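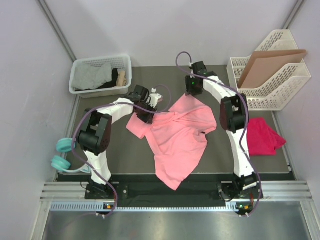
My sister-in-law told me a clothes steamer would never replace my iron, and I repeated that to everyone for years without testing it. Well, I bought the Clurik handheld steamer in August, and I have used it nearly every day since. The iron is still in the closet. I think it came out once, for a tablecloth.

Let me back up a little. I had been limping along with an old Tuston iron that spat brown water on anything white. I wanted something I could grab at 6:30 in the morning without setting up the board, which lives behind the dryer and screeches when you open it (everyone in my house knows when I'm ironing). The Clurik sits on a shelf next to the detergent. I fill it at the bathroom sink, plug it in, and by the time I've found matching socks it's putting out steam.

T-shirts are where I fell for it. Cotton tees that have been at the bottom of the basket for a week come out looking like they were folded by someone with more patience than me. I hang the shirt on the back of the door, pull the hem tight with my free hand, and go slowly from the shoulders down. Four passes does most of them. Jersey knits take even less, and the steam doesn't leave that shine across a printed front the way my iron did. I tried it on a rayon dress I had given up on and wore the dress to dinner that same night!

The tank is the part I'd change. It's small, and it runs dry in the middle of a button-down, always right at the second sleeve. You have to take it off to fill it, and the little rubber plug is stiff. I've gotten used to it — I keep a measuring cup on the shelf now — but if you do a whole family's shirts in one go you'll be walking back and forth.

Other things I noticed:

The cord is long enough to reach the far side of my bed from the outlet by the closet.
It's heavier full than you'd guess from holding it in the store.
Linen pants, no. They look better, but you won't get a crease.
The brush attachment is great on wool coats and useless on everything else.

I also borrowed the Bajwa upright model from work for a weekend, the kind with the pole and the big tank on wheels. It's stronger, and for curtains I'd pick it every time. But it takes up the corner of a room, and I know myself. I would have left it folded in the garage by October.

I paid 83 dollars for mine at Zaston, on sale. That felt like a lot for something that makes steam, and I'd pay it again. When I last looked, the store page had 2,066 ratings, and most of the grumpy ones were about the tank. Fair enough. Mine still heats up as fast as it did on the first day, and I only use distilled water in it, a gallon at a time from the grocery store.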